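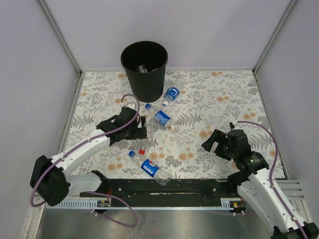 Pepsi bottles and a black wastebasket on a flowered mat

Kornulix pitching radar review: fine for the backyard, slow in the cold

February 7, 2021
3 min read

I bought the Kornulix in December for $109 from Brurnlow, which was the only store that had one in stock. It's a small radar unit that sits on a tripod and shows pitch speed on a screen on the back. I coach a 12U travel team and throw a little batting practice myself, so I wanted something cheap that I could set up without help.

Setup is easy. You attach it to the tripod, hold the power button until the screen lights up, and pick baseball or softball. The tripod in the box is flimsy and tips over in any wind. I switched to an old camera tripod the first week and haven't used the other one since.

The manual says to put it behind the catcher or behind a net, pointed straight at the pitcher. Take that seriously. When I set it off to one side, the readings dropped by 3 or 4 mph and sometimes a pitch didn't register at all. Lined up properly, it caught nearly every fastball. It has more trouble with slow stuff, and my changeup (which is mostly just slow) got missed more than I'd like.

For accuracy I compared it with a friend's Trerka, which sells for $615. Over a long bullpen session in the cage the two were usually within one mph of each other. The Kornulix read a little low more often than it read high. That's close enough for kids who want to see whether they're throwing harder than last month. If you're sending numbers to a college coach, spend the money or borrow the better one.

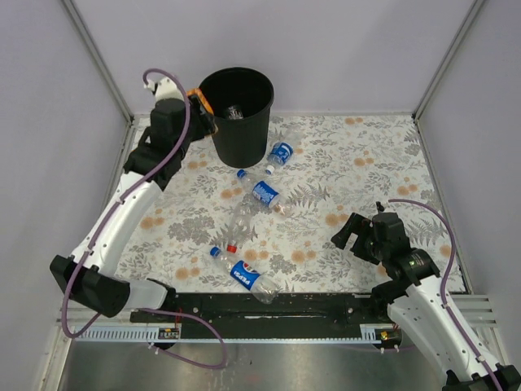

Four plastic bottles and a black bin

Battery life is my main complaint. The listing says a full charge lasts all day. Indoors I got around five hours. Outside on a cold morning it was down to one bar before we finished warmups, and the screen took a second or two longer to show each number. A cheap power bank fixes this, but the charging port is on the bottom, so the cable gets in the way of the tripod plate.

The screen is bright enough in shade. In direct sun you have to walk up to it. The pitcher can't read it from the mound in any light – somebody has to call out the speeds.

There's also an app from Tijani that is supposed to save each session. It kept dropping the connection on my phone, and it saves speed only, with no way to mark pitch type. I went back to a clipboard.

I'd still buy it again at this price. For a team that practices in a cage it does the job. For outdoor use in early spring I'd wait and see if they put out a version with a bigger battery.

Rating: 3.5 out of 5

Contact | Copyright 2021. All rights reserved. | Back to top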